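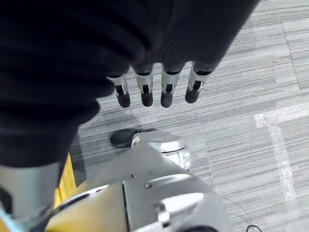

Why would anyone spend a whole afternoon looking at carpet?
Mostly for the fun of seeing how a floor goes together. I had walked on carpet tile for years without giving it a thought, and the open day at the Plarnomitz building in June cured me of that completely!

The visit started at 2 with coffee in the lobby and a short talk on the refit. The whole job took 1,724 tiles, supplied by Fimico and laid by a local firm called Kwan, and 370 of them went into the upstairs workroom alone. I wrote both numbers on my hand like a schoolkid.

Then we got to go up and look, and I loved it. The tiles are gray and streaky, light next to dark, and from standing height they all run together. Get down on your knees (I did, twice) and you start to find the seams. At one of them the streaks change direction slightly from one tile to the next, and after that I couldn't stop hunting for more.

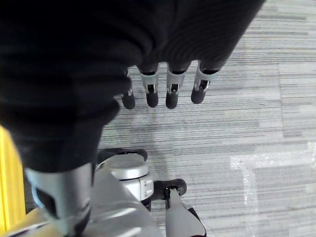

How do you replace a single stained tile?
Lift one corner with a flat blade, peel the tile back slowly, and press the new one into the gap with the streaks running the same way as the old one. A spare from the same batch will match best.

Back to the workroom – there was clear plastic on the carpet as well, all crinkles and shine where the light hit it. Next to that the tiles looked wonderfully soft. Some patches are paler than their neighbors, and I like that far better than one flat gray.

Downstairs, Irix had a table of samples you could handle, and I came away with two offcuts and a leaflet on underlay. The next open day is planned for the fall, with the stairwell finished by then. Wear pants you can kneel in.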